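4.2 The afterlife of the key card

Hoteliers tend to describe the key card as a consumable, in the same breath as shampoo and tea bags. Our inventory suggests that guests and night clerks take a different view. Of the 138 cards logged at the Etbridge property, a good many had left the building at least once and come back, by mail, in coat pockets, or in the one case described by Aquino as "inside a library book, doing its best." The card is cheap, it is flat, and it has a picture on it, and people have always found it hard to throw away a flat thing with a picture on it.

The picture matters more than the trade literature allows. Pimentel's interviews with front desk staff turned up a steady dislike of plain white cards, which were said to look like a dentist's appointment. Printed cards were handled more slowly at checkout, were turned over and looked at, and were more often handed back in person. Whether this reflects affection or only a wish to find out which way up the thing goes, the interviews do not settle. MacRitchie, who has worked a desk himself, favors the second reading.

Trees dominate. We had expected skylines, beaches, and the front of the building taken on its one good day, and we did get some of those. But autumn woodland and bare branches account for so much of the printed stock we examined that we gave them their own category, and then had to split the category in two: trees with leaves and trees without. Neither has any clear link to the places where the hotels stand. The Trivport branch, which overlooks a parking structure, uses a beech wood.

Figure 2 gives one printed face of each kind.

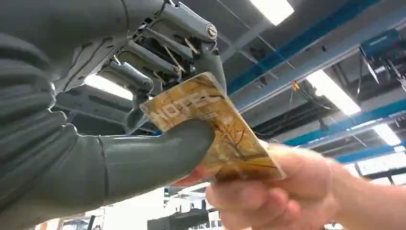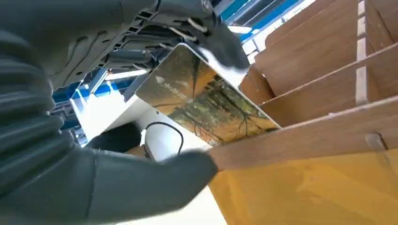

Figure 2. Printed faces from the two tree categories. First picture: key card with a bare tree and the word "HOTEL" in worn pale letters. Second picture: panel with an autumn forest, at the wooden rack.

4.3 Storage and the question of order

Every property had a system for putting cards away, and every system was explained to us with some pride. The commonest was the shoebox. Next came the drawer, which differs from the shoebox mainly in being harder to carry. Slotted racks were rarer and commanded real loyalty among the people who used them. Harms notes that a rack makes a missing card visible as a gap, whereas a shoebox with one card missing looks exactly like a shoebox.

Against this, racks invite sorting, and sorting invites disagreement. At the Sproģis guesthouse the day staff filed by floor and the night staff by picture, so that each shift began by undoing the work of the last. When Montoya asked which arrangement was official, he was shown a laminated sheet supporting both. We left 60 cards there in December to see which scheme would win out over a month, and found them on our return in a shoebox.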